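Lilulstead Lending Shelf, progress report, April 2026

Quick one this time, full accounts come with the August report.

Loans up. 841 items out since the last report, mostly picture books and large print. Stestport stop still the busiest. Dundik slow to start but picking up now that the van comes after school lets out. Tamihana stop moved to the church lot, better parking, worse light.

Spending on track. Tires were more than we budgeted, fuel a bit less, so it evens out. Bought 100 large print titles as agreed in the grant letter. All cataloged exept the last box, waiting on spine labels.
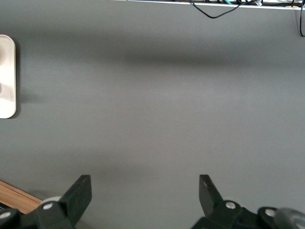 Will the Dundik stop keep going past the summer?
We plan to keep it through the end of the grant, then decide based on loans. Same hours for now.

Problems. Catalog software dropped off four times, twice in the middle of a Stestport afternoon. Went back to paper slips and typed them in later. Vendor says its the modem. New one ordered, comes out of the equipment line, no extra ask.

Returns also slower than we'd like. Some 100 items overdue, mainly from Tamihana, probably the move. Reminder cards going out next week. No fines, per the policy you approved.

Still to do: spine labels, summer schedule for all three stops, reader survey (draft is done, needs printing). Would like to shift what's left in the printing line over to postage. Please confirm by email if that's OK and we'll go ahead.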